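**Riquelme 337 bench mat, long-term notes**
Feb 15, 2019

The Riquelme 337 is a silicone work mat, 4 mm thick, sold for soldering and light assembly. I bought mine from Cluvthorpe in January to replace a Stiltel mat that had curled at two corners.

Flatness is good. The mat came rolled and lay level after one night under a drill press vise. The underside has a fine texture and doesn't creep on painted steel. On bare particleboard it shifts when pushed hard from the side, so I run two strips of carpet tape along the front.
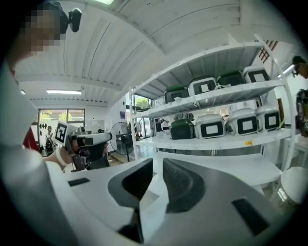
*Gripper housing, ridged and grooved finger pads.*

Heat resistance is adequate. A tip at 337 °C (the model number, set on purpose) held against the surface for 51 seconds left a dull spot and no pit. Rosin flux wipes off with alcohol. Marker ink doesn't, and the printed ruler along the back edge has started to fade.

The molded screw trays are the weak point. They are too shallow for anything longer than an M3x6, and small washers are hard to pick out. Delia Núñez uses the Tritov version, which has deeper trays but a slicker base.

At 80 dollars the price is high for silicone. I would buy it again for the flatness and keep a separate parts dish.

Rating: 4 out of 5.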